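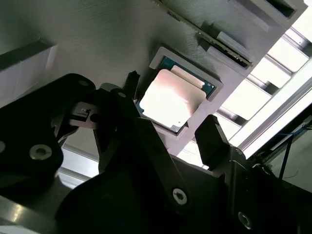 Marinho wrote to the list on Thursday:

> Our clinic was told that the screening form for thyroid disease in pregnancy would be changed before January. We have received no new form. Should staff go on using the old one, and does the change apply to patients who are already past 12 weeks?

Dear list members,

Thank you to the Marinho clinic for raising this. The old form remains valid until each site receives the new one in print. Please do not make local copies of the draft that was sent out for comment, as two of the questions on family history have been reworded.

The change applies to all patients at their first visit, whatever the week. Patients already enrolled keep their existing form, and their results should be filed as before.

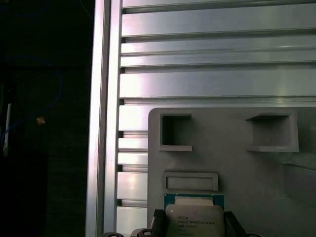 The review behind the change covered 1,538 records from the Prumby and Goneck clinics. Of these, 571 had no entry under previous thyroid treatment - the question was printed on the back of the sheet and was often missed. It now appears on the front, directly under the patient's date of birth.

Each site will receive 300 forms in the first delivery. Bronau has asked for a larger supply and will be contacted separately. Sites that need the form in a language other than English should reply to the list office, not to the whole list, and state which language is required.

Questions about individual patients must not be posted here.

Clinical Forms Office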